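Lalton 白色组合架使用三个月：开放格、台面和砖墙

更新于2月12日，星期二

去年11月买的这套架子，用到现在刚好三个月，该写的毛病和好处都差不多看清楚了。当时下单前我在网上找评价，找到的大多是到货当天写的，只说颜色正、物流快，对我没什么用。所以这篇尽量写用过之后才知道的事情。

先交代购买情况。架子是Lalton的白色落地组合架，带一块往前伸出来的台面，标价1684元，送货上楼另收272元。安装不包含在内，店家可以代约师傅，我没有约，自己装的。颜色有白色和浅灰两种，我选了白色。尺寸可以在下单页里选，台面高度选的是74厘米，坐着写字和站着整理东西都还可以，站久了会觉得低。

我家这面墙是裸露的红砖，没有抹灰，也没有刷漆。选架子的时候最在意的就是不要把砖墙全挡住。市面上同价位的柜子多数带整块背板，往墙前一放，砖就看不见了。我原先还看过Greltow的一款，层板更厚，但是背板拆不掉，客服回复说背板参与受力，拆了不保修，于是放弃。Lalton这套中间是敞开的，这是我最后决定买它的主要理由。

到货分成好几个纸箱，板件之间垫了泡沫纸，边角有硬纸护角。有一块侧板的角上磕掉了一小片漆，拍照发给客服，对方第二天答应补发，补发件等了将近两个星期。板子上贴了编号贴纸，编号和说明书对得上，这点比我以前装过的柜子好。贴纸的胶不太干净，撕下来有残留，用橡皮慢慢搓可以去掉，不要用酒精使劲擦，我在一块不显眼的板上试过，漆面会发乌。

说明书是单张折页，图画得小，文字更少。第七步有一处容易装错：两块竖板外形一样，孔位不一样，图上看不出区别。我第一次装反了，装到后面层板对不上才发现，拆了重来。建议开工前把两块竖板并排靠墙放好，比一下孔的位置再动手。五金件够用，还多出几颗螺丝。附送的内六角扳手太短，拧到后面手疼，家里有长柄的最好用自己的。 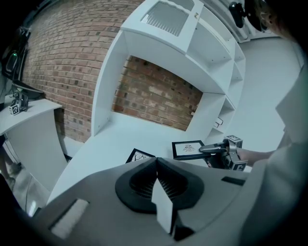
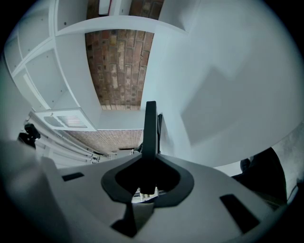
层板的位置可以调，这是日常用起来比较实在的地方。调层板靠的是侧板内侧那些小孔，层板托插进去就行，不需要工具。孔打得还算准，我调过几次，没有出现一边高一边低的情况。不放层板的时候，小孔会露在外面，白色的板上看得比较明显，介意的人可以买同色的孔塞。我没有买，看了几天也就习惯了。中间那个大开口正好把红砖露出来，砖的颜色深浅不一，有橙的，有偏棕的，旁边是白板，对比很清楚。如果你家是普通白墙，这个开口的效果会弱很多，可能还不如买带背板的，价格也更低。

右边那一列小格子是开放式的，一格一格往下排。深度不大，放明信片、胶带、小盒子合适，放大开本的书会露出一截。我一开始想把常用的画册都塞进去，试了之后搬回了别的柜子。现在的用法是每格只放一类东西，不往里叠，拿的时候方便。积灰是免不了的，开放格都一样，一个星期用干布擦一遍，格子口不宽，手伸进去擦里角要侧着来。

再说台面。台面是这套里我用得最多的部分，面积比我预想的宽敞，往前伸得也多。我平时在上面裁纸、装框、写标签，东西摊开来还有空余。表面是哑光的，灯照上去不晃眼。耐脏程度一般，铅笔印用橡皮能擦掉，黑色马克笔渗进去一点，擦完还剩淡淡的痕迹。热杯子我没敢直接放，一直垫着杯垫，所以耐热好不好我不清楚。裁纸一定要垫切割垫，我有一次偷懒，台面上留了一道浅划痕，侧着看能看见。

稳定性方面，空架子刚装好时推一下会晃。说明书要求把顶部固定到墙上，配的是普通膨胀管。红砖墙打孔要小心，打在砖缝的砂浆里容易松，打在砖上又怕老砖崩边。我换了适合砖墙的膨胀螺栓，钻头先用细的引孔，再换粗的扩，打的是砖的中间位置。固定之后再推，基本不动。要提醒的是，裸砖墙面不平，架子后面和墙之间会有缝，有的地方宽有的地方窄，固定前最好在缝里垫上硬木片，不然螺栓一拧紧，竖板会被拉歪。我朋友Jairo Henao家里也是砖墙，他没有垫，后来有一格的层板怎么都放不平，松开螺栓才恢复。

承重我没有专门测。店家给的数据写在详情页上，各位自己去看。我的实际使用是，台面上放一台小型裁纸机加几摞纸，三个月下来没有看到下弯。上面的格子我只放轻的东西。

气味问题有不少人问。刚拆箱时有漆味，不刺鼻，但屋里能闻到。我装完之后开窗通风，前两个星期没有在那间屋里长时间待着。现在凑近格子里面还能闻到一点点，坐在台面前闻不到。对气味敏感的人建议避开冬天买，开窗没那么难受。

顺便写一下跟架子一起买的小相框，因为架子下单满额可以换购。相框是Delić的黑色窄边款，里面是白色卡纸，尺寸有大有小，我主要拿来装自己画的线稿。第一张照片里台面上的就是这种框，一个里面是细线条的画，另一个大一些，画的东西带刺又像带毛，我自己也说不准该叫什么。黑框配白卡纸，装深色线条的画很合适，装彩色的会显得框有点重。

相框的做工中等。边框接角处拼得紧，没有看到缝。背后的压片偏硬，开合几次之后有一个断了，用胶带凑合着。卡纸裁口是直的，白色偏暖，跟架子的白放在一起能看出差别，单独看没有感觉。透光面是亚克力，到货时两面都有保护膜，撕膜时静电很大，会把纸屑吸上去，撕完马上装，不要放在台面上晾着。清洁用眼镜布就够，纸巾会留下细划痕。

小框可以立着放，也可以挂。挂的话我没有挂在砖墙上，砖面凹凸，小框贴不平，角会翘起来。放在格子里反倒稳，前后换着摆也省事。Annelore Grube来我这里装她那批小画的时候，用的是另一家Festeck的框，木色，厚一点，贵不少，压片是金属的。只论耐用的话我会选Festeck，论跟白架子搭配，我还是觉得黑框清楚。

售后打过两次交道。第一次是前面说的补发侧板，第二次是问能不能加购一块层板。层板可以单买，每块不算便宜，而且要跟原来的批次核对颜色，客服让我把箱子上的批次号发过去。我的箱子已经扔了，最后是从说明书背面的贴纸上找到的。所以说明书别扔，贴纸也别撕。新买的层板到货后跟旧的放在一起，颜色看不出区别。

和我之前用的旧书桌加书架比，现在的好处是东西都在一面墙上，转身少了。不足是下方空间被台面的支撑占去一部分，椅子推不到底，膝盖靠右坐会碰到。个子高的人买之前最好量一下自己坐着时腿需要多宽。另外台面和架子连在一起，以后想单独挪台面不行，搬家得整套拆。

价格上，1684元加上272元的上楼费，对一套开放架来说不算低。同样的预算可以买到带门的柜子，防灰好得多。适合买它的情况我觉得是：墙面本身值得露出来，东西以纸张和小件为主，愿意经常擦灰，并且能自己装或者有人帮忙扶板。竖板很高，一个人装到中间那一段会很吃力，我是等到晚上有人回来扶着才继续的。

东西多又不爱整理的人，不建议买开放格，摆什么都在外面。租房的人也要想好，不打孔固定我不建议用，尤其家里有小孩的。

打分的话，板材和漆面四分，安装说明两分，台面四分，开放格三分半，售后三分，满分都是五分。相框单独算，三分半，扣在压片上。

补充一条：有人留言问浅灰色有没有色差，我没有买过浅灰，回答不了。孔塞在店里搜"层板孔盖"能找到，下单时看清孔径，有两种规格，颜色也要选对。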